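Speaker notes – "Do you need to fold it?"
Kelirberg home skills night, Thursday, 11 minutes plus questions

Start without the slides. Ask who folds their trackpants. Ask who folds them the same way twice. Wait for the laugh, if there is one.

I was sent the Hadura folding method in April and told it would change my wardrobe. It didn't. The booklet runs to 200 pages and the chapter on pants says, more or less, fold them in half. I've no quarrel with folding in half. I do wonder about the other 199 pages.

Next: the flattening claim. Hadura says every garment must be smoothed by hand before the first fold. Fine for a business shirt. For anything with an elastic cuff I'm not convinced, as the ribbing pulls itself back in the moment you let go.

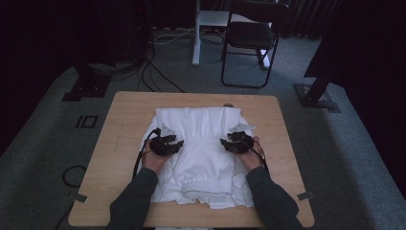
Vija Ots timed herself for me over a month of washing. Smoothing first added about 30 seconds a pair. She couldn't pick the smoothed ones out of the drawer a week later and neither could I. Small sample, say so.

White stuff is the exception I'll allow. Creases show up grey under a bedroom light – bring the tea towel if anyone argues.

Skip the bit on colour order if we're running late.

Gediminas Lill will ask about rolling. Answer: good for a suitcase, tiresome in a drawer, and I'd want to see better evidence than a video.

Finish on the table. Fold at waist height, not on the bed. It's the one piece of Hadura advice I still follow. Then questions, and hand the mic to Ojārs.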